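Drive bays, blue tabs and a longer list than we wanted

6 Jan 2025

The club has its room back after the break, and I said I would write up where we got to in December before everyone forgets. This is mostly for the members who missed the last two sessions, but anyone following along with the teardown project may get something from it.

For new readers: we are a student robotics club at Drilldale, and this year's project is called Pallum. The aim is to have an arm take the reusable parts out of old desktop computers and put them down in known places. Drives first, then memory, then whatever else we can manage by summer. Last year's project was sorting bottle tops, which went well enough, but every bottle top is much the same as the next one. Old computers are not like that, and I think most of us underestimated how much of the work would be looking at the things and writing notes.

We have settled on one model of tower for now. The original plan had four, and we spent most of October arguing about which four. Cutting it to one was the best decision of the term and I was against it at the time.

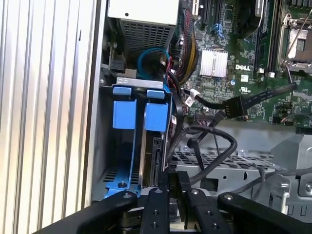

Choosing an approach path took up most of the first session. If you come in along the line of the side panel, you have a clear run until you reach the cabling, and then you have to decide what to do about it. The two blue release tabs at the front of the drive cage stick out side by side and are easy to find by eye, much easier than a black plug among black wires. There is also a cable that loops over the middle of the case, and anything moving across from the motherboard side has to go over it or round it. We drew three paths on the whiteboard, crossed out the one that passed under the loop, and kept the other two.

The vision group would like it noted that they asked for blue tabs from the start. They trained on tabs because tabs have a strong colour and a fairly simple outline. Their first set of pictures was 360, all taken under the ceiling lights with the blinds down. It was fine until the blinds went up. The ribbed panel at the side of the case throws back a lot of light, and the detector kept marking bits of it as edges of the cage. They have since taken another batch at different times of day and the false marks have mostly gone.

My own group has the motion side. We wrote the first version as one long script, and I would not do that again. When it stopped halfway there was no good place to restart from, so each failure meant going back to the beginning. Over two evenings we split it into short stages: move over the bay, go down, close, lift, travel, put down. Each stage checks where the arm is before it starts and refuses to run if the answer is wrong. It is slower to watch but we lose far less time.

The stage that gives the most trouble is putting a drive back. We need this because we have a small number of towers and every run starts with a full one. Taking a caddy out is forgiving, within reason. Putting one in is not, as it has to meet the cage at the right angle. Two of us had assumed it would simply be the first job run backwards, and we had even put that in the plan. 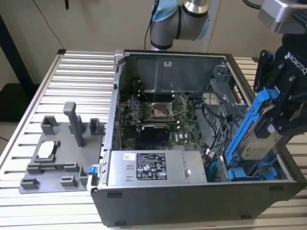

The blue caddy held at a slant at the drive bay, with the fixture plate to the left of the tower.

The grey plate is 3D-printed and deserves a paragraph to itself. The design group went through several versions. The early ones were too thin and curled at the corners, and one was printed mirrored by mistake, which we only found out when we tried to use it. The current one sits flat. It has posts and blocks of different heights, and we use them as reference points when checking the arm's position at the start of a session. If the fingers meet the tall post where the program says they should, we carry on. If they don't, we stop and set up again. I used to skip this check when we were short of time. I don't any more.

The drawings are in the club folder under the name Kaplan. That was the file name the design group happened to use for the first sketch and it has stuck, so when somebody says "put the Kaplan on the bench" they mean the plate.

Numbers from December

We logged 58 tries at lifting a caddy out of the bay. Of those, 47 counted as good, which by our rule means the caddy came clear of the cage and was put down on the bench the right way up. The rest failed for a mixture of reasons. The most common was the fingers closing slightly to one side, so that the caddy twisted as it rose. A few were our own fault, including one where the wrong stage had been loaded.

We did not log the tries at putting a drive back in the same way, which was an oversight. There is a page of handwritten notes and they do not agree with each other. From this term we will use the same sheet for both.

Cables

The rule up to now has been that a person unplugs the drives before a run. It was meant to be temporary. Several members want to have the arm do it, and I can see why, as a teardown that needs somebody to go in first with their fingers is only part of a teardown.

I am less sure. The plugs are small, they sit close to the drives, and the cables do not lie in the same place twice. We had a long discussion about it at the last session with a tower open in front of us, and moved the fingers up to the cage a few times to see how much room there would be for a proper grip on a plug.

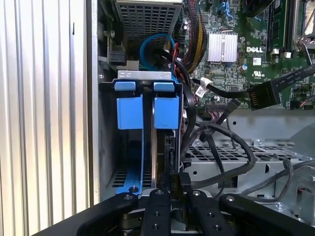

What we agreed for this term

1. Keep unplugging by hand for all logged runs, so the results can be compared with December's.

2. Give unplugging its own small side project. Three members have asked to take it on. They will start with a spare cable and a drive on the bench, outside any case, and report back before half-term.

3. Write down which way up the tower is placed. It lies on its side with the open side facing up, and it should be pushed to the same marks on the table every time. We found two sets of tape marks in December and both had been used.

4. Leave the memory alone until the drives are reliable. The slots are easy enough to reach with the tower on its side, and I know people are keen to start, but we have been through this.

5. Finish the stage for returning a drive, and log it properly.
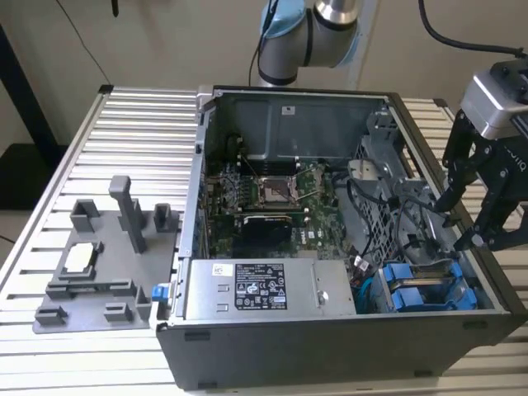
Parts and money

We get our towers from Orkenico, a small refurbishing firm on the industrial estate, who let us have units that are not worth their time to repair. They arrive with missing parts more often than not. That does not matter for the drive work, but please check the bay before you carry one up the stairs. They have offered us another load this month and we need people with strong arms to help fetch it.

The drives we practise with have all been wiped and are marked as club property on the bottom. Please do not bring drives from home. Someone did this in the autumn with a drive that still had family photographs on it, and although no harm came to it, I would prefer not to have that worry again.

The print budget is nearly used up for the year. If you want a change to the plate, talk to the design group before you send anything to the printer, and try it in cardboard first. The cardboard version of the square frame was ugly but it told us the opening was too narrow, and it cost nothing.

Sessions

Same room, same time as last term. The first session back will be setting up and checking positions, with no logged runs. If you are new and want to see what we do, that is a good one to come to, as it goes slowly and there is time for questions. Bring a notebook. Safety glasses are in the drawer under the printer, and the rule about long sleeves still applies.

The vision group will post their updated picture set in the club folder by the end of the week. I have put the December log there already, with the twisted lifts marked in the last column — if you were at a run that I have marked wrongly, change it and put your initials next to it.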